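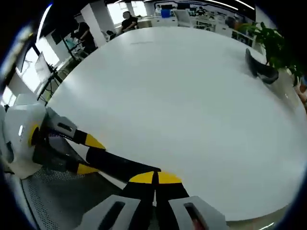 Both hand grippers at the round table, tips nearly touching.

Thread: Budgeting for a second pair of grippers — buy now or wait?

stalludora_tess
May 11, 2023
Hi all, Teresa Nic Aodha here, I do the purchasing at Stalludora (and a bit of everything else, it's a small place). We have one pair of hand-held grippers, the ones with the yellow tips, and I've been asked to put together next year's equipment request. The people who use them want a second pair so two tables can run at once. I have two quotes, one from Arnine and one from Lukáč. Lukáč is cheaper up front, but the spare tips are sold separately and the lead time is 90 days. Arnine throws in 3 sets of tips and ships in 9 days. My numbers are due in August. What am I forgetting? I always forget something!

pinchpoint
Spares. Whatever line you've got for spares, double it. We bought 2 pairs from Lukáč and the grippers themselves have been great, but we went through finger pads way faster than the brochure said we would. Get a price on single fingers too, and get it in writing.

mossy_bench
I'd go the other way. Don't buy a second pair at all until you know how many hours a day the first one gets used. We were sure ours was busy all the time, then we put a sign-out sheet next to it and it sat on the shelf most afternoons. That was a pretty embarrassing meeting for me.

stalludora_tess
Ouch, okay. We don't have a sign-out sheet. I can start one this week, but I'll be honest, the complaint I hear is about mornings, when everybody wants it at the same time. Afternoons being quiet doesn't help with that.

mossy_bench
Then move somebody to afternoons! That costs zero.

pinchpoint
Sure, if you don't have people with school pickup. Moss, you say this in every thread — schedules aren't free just because they don't show up on an invoice.

gantry_gal
Can I ask a boring one? Where is the second pair going to live? The table in your picture is a nice big one, and I love a round table for talking, but we switched to rectangular ones for gripper work so each person had a clear side and we could clamp things to the edge. If you need another table plus chargers plus a case, put it all in the same request. Going back for a table two months later is no fun, trust me.

stalludora_tess
See, THIS is what I forget. I had nothing down for a table or a case. Adding both now.

wrenchwise88
Check whether the two brands mix, too. Floleletti told us their tips would fit our Arnine fingers and they sort of did, with a shim. If your new pair takes different tips from the old one you'll be stocking two kinds forever. I'd pay extra to stay with one.

mossy_bench
I actually agree with wrench on that one. If she buys, she should match what she has.

pinchpoint
Mark the calendar.

stalludora_tess
Ha! Okay, so the plan is: sign-out sheet through June, ask both companies for a price on single fingers, and find out about tip fit before I pick anybody. I'll post the final numbers once they're in. If anyone has a case they like that fits a full pair, please tell me the inside measurements — the ones I've found online only list the outside.

gantry_gal
I'll measure ours tomorrow and send it to you.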